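Skendance buying Clirnlow - fair price?

dulce_c
They offer 300 million, and in November the same company was valued at 600. I hold 2,092 Clirnlow shares from when I worked there. Should I be worried?

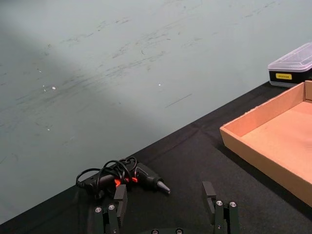
Plelteo
The November valuation was only on paper. Clirnlow still rents offices it does not need, and the buyer will look at this first. Our own place has a grey-green wall full of scuff marks and the rent went up anyway. I would take the offer.

ponce_fan
I don't agree. Half price is too low for a firm with 100 paying clients. Ponce was sold for more with fewer.

dulce_c
Thank you both. The vote closes on Saturday, so I must decide soon.

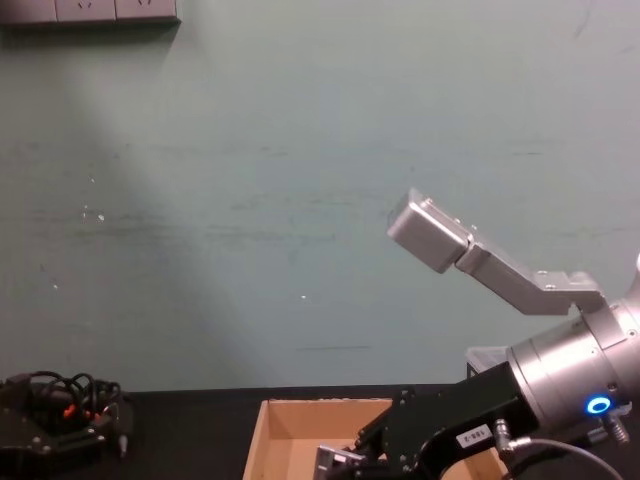
Open cardboard box on the black tabletop, sockets on the wall behind

Plelteo
Read the part on preferred shares before you vote, Dulce. They are paid first.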